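Keeping hold of all those paper strips

I am a terrible one for using whatever's nearest as a bookmark. Receipts, a train ticket, once a rasher of dried seaweed packet (empty, thank goodness). So this summer I had a proper go at sorting out the card strips and paper markers that drift about our house in Omcombe, and a few things have stuck.

First, flatten them. Slip curled strips between two sheets of baking paper, shut them in the heaviest book you own and leave them until you've forgotten about it. Mine went in the big Dudden road atlas and came out lovely and straight — apart from one that had met a cup of tea, and there's no helping those.

Second, stand them up! I used to keep mine flat in a drawer and never saw them again. Anything with a narrow slot will do, so long as it grips near the bottom and leaves most of the strip showing. A toast rack is too wide, I've tried. If yours flops, fold a scrap of card in behind it.

Third, keep them off the windowsill. Pale lettering fades fast enough as it is, and I lost a favourite in July that way.
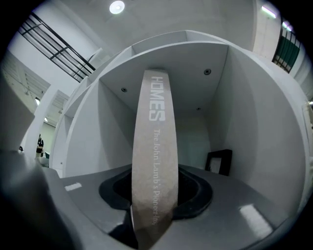 Posted 2024-08-08 by the Driltine Drawer

Beige card or paper with pale grey print, like the one reading HOMES up its length, looks best with something plain behind it, and white shelves are hard to beat. I painted ours with two coats of leftover eggshell and gave it a full night between them. Do the undersides of the shelves as well, you'll notice them when you sit down.

For dusting the slot itself, a dry pastry brush gets right in. Don't use a damp cloth, the next strip you put in will go soggy at the foot.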